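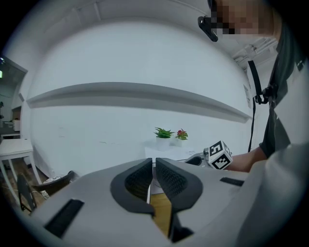
Plant table, back wall. Small, white, two pots and a sheet of paper on top.

Silvan Stöckli
Notes on keeping two potted plants alive in a shared workroom. Thread, mostly for whoever covers the watering while I'm out.

Silvan Stöckli
Light first. I measured 380 lux at the tabletop at noon with the blinds open and the ceiling lights on. That is on the low side. Growth is slow and I don't expect it to improve before May. Please don't correct for this with fertilizer.

Silvan Stöckli
Watering is by weight. Lift the pot. If it feels the same as it did after the last watering, put it back. If you can't tell, push a finger 2 cm into the soil. Damp at that depth means wait.

Silvan Stöckli
The interval has been running at 15 days. It will get shorter when the heating comes on. Treat the number as a reminder to check the soil. The previous schedule was "Fridays" and we lost a plant to it.

Silvan Stöckli
Procedure: carry the pot to the sink, water until it runs out of the bottom, let it drain, carry it back. No watering in place. The tabletop has no lip, so anything you spill goes straight over the edge and down the wall.

Silvan Stöckli
Paper on that table gets moved before you touch a pot. Hermine Imhof lost a page of measurements to a wet pot base in the spring and still brings it up.

Silvan Stöckli
Position. The table stays against the wall. I tried it next to the main work surface for a week and the leaves got brushed every time someone leaned over. Against the wall it is out of elbow range and you can still reach both pots from the front.

Silvan Stöckli
Rotate each pot a quarter turn when it comes back from the sink. Always clockwise, otherwise two people will undo each other's work. Ask Ilir how I know.

Silvan Stöckli
Dust: damp cloth, leaves only, supported from underneath with the other hand. No leaf shine. There is a bottle of it in the cupboard and it can stay there.

Silvan Stöckli
Fungus gnats: we had them once. Let the top 3 cm dry out completely and put a yellow sticky trap in each pot. They were gone after a few weeks.

Silvan Stöckli
I'm away from Monday, August 25, 2025. Krešimir Stojanović has the first check, Hubert Mayrhofer has the one after that. Write the date down when you water. If you checked and didn't water, write that down too.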